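Brullura suspende una célula de clasificación tras un fallo en la pinza

7 de mayo de 2018

Brullura ha suspendido de forma preventiva la actividad de una célula robotizada de su centro de Droltgate, tras detectarse un error en la lectura de fuerza de la pinza. El fallo se registró en el ciclo 1.869 de la serie de ensayos. No hubo heridos.

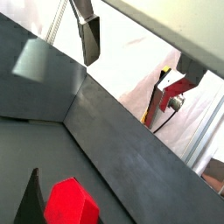 Medidas adoptadas

La célula permanecerá fuera de servicio hasta que Enmont, responsable del mantenimiento, sustituya el sensor y complete 900 ciclos de verificación sin incidencias. Las demás instalaciones del centro operan con normalidad.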